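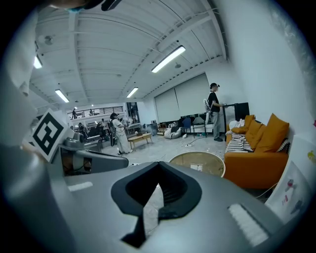
Tiruwork Feyisa, staff writer

When the doors opened at 10 in the morning, Grigoris Deligiannis was already on his second coffee. He leads the training group at Chala, and the December open day was his idea.

"People come and they expect that we show them a finished robot," he told me. "We show them the work. It is slower, but it is more true."

The work is done by hand. A person holds a gripper and does a simple task with it, and the gripper records how the task was done. Later a robot learns from many such recordings. The hall has a sofa with orange cushions, a low coffee table and white blinds, so it looks more like a home than a laboratory. Deligiannis wants it like this. "A robot for the home must learn from a home, or from something near to it."

I asked how much is enough. He laughed. For folding one kind of towel, the group made 339 recordings and kept 327 of them. In the others, he said, the person moved too fast or forgot to close the fingers.

Fuad Hadgu joined the group in spring, after two years in a furniture shop. He let visitors try the gripper for themselves. "The first time, everybody squeezes too hard," he said. "Children are better. They don't think so much about it."

I also tried. I had to pick up a cup and put it down again, and my wrist was tired sooner than I expected. Hadgu told me to keep my elbow close to the body, and then it went easier.

Does he worry that the robot will one day take his job? He thought for a moment. "My mother asks this also," he said. "I tell her, first it must learn the towel."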